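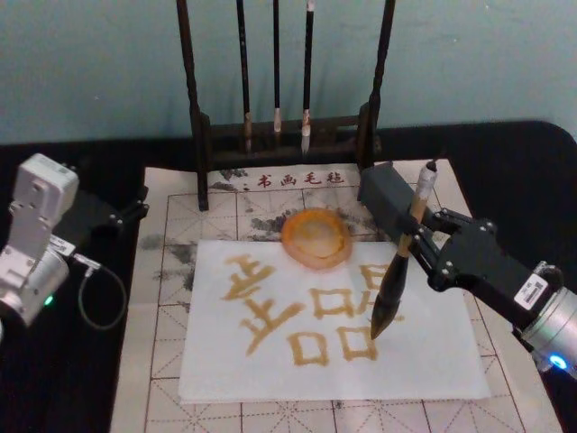 Recording and Replaying Brush Demonstrations on a Two-Arm Workstation

Published 13 Dec 2025 by the Elteo Manipulation Group

Print this page | E-mail this page

This guide sets out the procedure used in the Keris project to collect brush calligraphy demonstrations and train a stroke policy from them. It assumes a calibrated two-arm workstation and a working installation of the Plestotlow recorder.

Preparing the table

Lay the felt mat flat on the table and align its printed grid with the robot base frame. The grid serves as a coarse check on calibration: move the tool point to the corners of one cell and confirm that the reported positions agree with the measured cell size to within 2 mm.

Place the paper over the centre of the mat and set the liquid dish beyond its upper edge. A slight overlap with the paper is acceptable. Ink stains on the felt need not be removed, but the mat should not be exchanged partway through a collection, as the policy is sensitive to changes in background.

Gripping the brush

Close the gripper near the middle of the handle. The brush should stand nearly upright - a modest tilt is permitted and helps keep the tip in view of the head camera. Record the tip offset after every regrip. An uncorrected offset is the most common source of strokes that begin in the wrong cell.

Recording

1. Start the recorder and confirm that joint positions, gripper width and camera images share a single clock.
2. Load the brush and draw it once against the rim of the dish.
3. Write the character in standard stroke order. For 器, complete the upper pair of 口, then 犬, then the lower pair.
4. Lift the brush clear of the paper between strokes. The segmentation script relies on tip height to separate them.
5. Stop the recorder before replacing the paper.

Training

Our reference set contains 338 demonstrations. Segment each into strokes, resample to a uniform time step and discard any stroke in which the tip offset was changed. The policy predicts short sequences of tool poses from the camera image and joint state. Vertical position is given a higher weight in the loss, as small errors in height produce large changes in stroke width.

Evaluation

Write each test character five times on fresh sheets and score the dried results using the Karagiannis overlap measure. In our February trials, weighting the vertical term reduced mean width error by roughly 9 per cent. Stroke endings remained the weakest feature, particularly in long diagonals.

Comments

inkandservo: Does the tip offset need redoing if the brush is only reloaded? The page mentions regrips.

Elteo Manipulation Group: A regrip always requires it. After reloading, a check against one grid corner is sufficient.

m_harbour: We had trouble with step 4 on thin paper. The sheet lifted with the brush and the height threshold missed the break. Paperweights at the corners fixed it.

tealeaf88: Is the segmentation script available separately from the recorder?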